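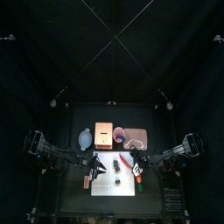 Drindevley Fabric Swatches is a set of notes on how dark cloth fades and wears in home use. It holds 380 entries, one per piece of cloth, written by the people who own the curtains, drapes and covers. Most entries are for black fabric used to line a space, on walls and overhead, like the black fabric walls and ceiling in the picture. The rest cover navy and dark brown.

Files

swatches.csv: one row per entry
care_notes.txt: washing and drying notes, in the owners' own words
dye_terms.txt: short word list

Columns

id: entry number
fiber: cotton, wool, polyester, blend or unknown
use: wall, ceiling, window, furniture
months: time in use when the entry was written
fade: 0 (none) to 5 (heavy)
lint: 0 to 5, same scale
source: Zinent or Drasel, the two mailing lists we asked

Known problems

Fiber is unknown for 73 entries. Fade was judged by eye, so do not compare scores between owners. Entries from Drasel use "drape" for both wall and window cloth; we sorted these by hand and left 90 of them marked "check".

Changes

19 May 2026: removed double entries, fixed the months column for Zinent.
December release: first version, under the old name Nigam.

License

Free to use and share with credit to the project.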